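How to Sort and Store Hair Ties and Beaded Bracelets

Lay a towel down before you start. Round beads roll on a bare tabletop, and terry cloth holds them in place.
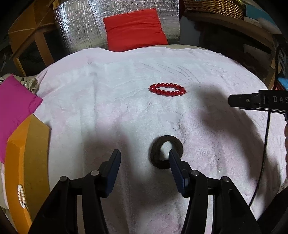 How often should a stretch bracelet be restrung?
Restring it when the cord looks thin or gaps show between the beads. With daily wear, that can be almost 9 months.

1. Spread everything out on the towel with space between pieces. A white towel makes dark hair ties and red beads easy to pick out.

2. Pull each hair tie gently and let go. Throw out any that stay stretched.

3. Wipe beads with a damp cloth. Do not soak them, as water weakens elastic cord.

4. Let everything dry until evening.

5. Put hair ties over a cardboard tube. Lay bracelets flat in a shallow tray, one per section. I use an Ollar tray with 13 sections. Hanging them by the cord will stretch it.

Keep the tray out of direct sun.

Posted by Toàn Vương in Closets and Drawers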